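보낸 사람: Svitlana Semeniuk
받는 사람: 누트소프(Nutthorpe) 중고 PC 모임 메일링 리스트
날짜: 2026년 2월
제목: Re: Re: 서멀 페이스트 재도포 주기에 대해

Kojo Owusu 님이 쓰신 글:
> 지난번 모임에서 나온 얘기를 정리해 봤습니다. 저는 이제 서멀 페이스트는
> 12개월마다 무조건 새로 발라야 한다는 쪽으로 기울었습니다. Allico 게시판에서도
> 다들 그렇게 말하고, 제 본체도 지난 8월에 다시 바른 뒤로 팬 소리가 확 줄었어요.
> 모임 안내문에 권장 주기로 넣으면 어떨까요? 공동구매로 Awan 페이스트를 사면
> 단가도 내려갑니다.
>
> 그리고 바르는 모양은 X자가 제일 낫다고 봅니다. 콩알은 모서리까지 안 퍼져요.

Kojo 님, 정리해 주신 건 고맙습니다. 그런데 안내문에 넣자는 데에는 반대합니다.

우선 8월에 다시 바르고 조용해졌다는 부분이요. 그때 쿨러를 떼셨으니 방열판 먼지도 같이 터셨을 거고, 팬도 닦으셨을 겁니다. 그 뒤로 날씨도 선선해졌고요. 이 세 가지가 한꺼번에 바뀌었는데 왜 페이스트만 칭찬을 받는지 모르겠습니다. 재도포 전후의 온도를 같은 실내 온도, 같은 부하에서 재 놓으신 게 있으면 보여 주세요. 있으면 제가 생각을 바꾸겠습니다. 팬 소리가 줄었다는 느낌은 저도 청소만 하고 여러 번 받아 봤습니다.

Allico 게시판 얘기도 그렇습니다. 거기서 12개월이라는 숫자가 어디서 나왔는지 거슬러 올라가 봤는데, 글마다 다른 글을 인용하고 그 글은 또 "다들 그렇게 한다"로 끝나더군요. 처음 누가 무엇을 재고 한 말인지는 못 찾았습니다. 혹시 원출처를 아시는 분은 링크 부탁드립니다.

제 집 거실 본체는 조립하고 나서 쿨러를 한 번도 안 뗐습니다. 오래된 물건인데 인코딩을 밤새 돌려도 클럭이 안 떨어집니다. 물론 이것도 한 대짜리 이야기라서 증거로 치지는 마세요. 다만 "무조건"이라는 말을 쓰려면 이런 본체가 왜 멀쩡한지도 설명이 되어야 하지 않을까요.

주기를 못 박는 게 걱정되는 이유가 하나 더 있습니다. 모임에 새로 오신 분들은 안내문을 그대로 따라 합니다. 쿨러를 뗄 때마다 위험이 생깁니다. 굳은 페이스트에 붙은 CPU가 쿨러에 딸려 올라오는 일은 Senthil 님도 겪으셨고, 저도 핀 두 개를 휘어 먹은 적이 있습니다. 휜 핀 펴 본 분은 아시겠지만 다시는 하고 싶지 않은 일입니다. 멀쩡한 본체를 달력 보고 뜯게 만드는 안내문이라면 득보다 실이 클 것 같습니다. 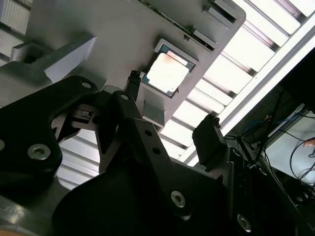
X자 얘기도 잠깐 하겠습니다. 유리판으로 눌러서 퍼지는 모양을 보여 주는 영상은 저도 봤는데, 유리판은 쿨러 바닥과 평탄도도 다르고 누르는 압력도 다릅니다. 모서리까지 안 퍼졌다고 해서 온도가 몇 도나 차이 나는지는 그런 영상에 거의 안 나옵니다. 양이 터무니없이 적지만 않으면 콩알이든 X자든 측정 오차 안에 들어간다는 게 제 짐작입니다. 짐작이라고 분명히 써 둡니다.

공동구매는 더 내키지 않습니다. 개봉한 페이스트는 보관이 문제고, 안 쓰는 분이 더 많을 겁니다. Wumpini 님이 예전에 나눠 주신 주사기형도 제 서랍에서 기름이 분리된 채로 나왔습니다.

그래도 안내문에 뭔가 적어야 한다면 저는 이 정도를 제안합니다.

- 평소 온도를 적어 두고, 같은 조건에서 눈에 띄게 올랐을 때 원인을 찾는다.
- 먼지 청소와 팬 점검을 먼저 한다.
- 그래도 안 내려가면 그때 쿨러를 떼고 다시 바른다.
- 떼기 전에 잠시 부하를 걸어 페이스트를 데우고, 살살 비틀어서 뗀다.

Innes 님, 다음 모임에 작업대를 하나 빌릴 수 있을까요? Kojo 님 본체와 제 본체를 가져다 놓고 청소만 한 뒤에 한 번, 재도포한 뒤에 한 번 재 보면 될 것 같습니다. 실내 온도계는 제가 가져갑니다. 전력 측정기는 Fuvville 쪽 분들이 갖고 계신 걸로 아는데 연락처를 몰라서요. 아시는 분은 따로 메일 주세요.

Svitlana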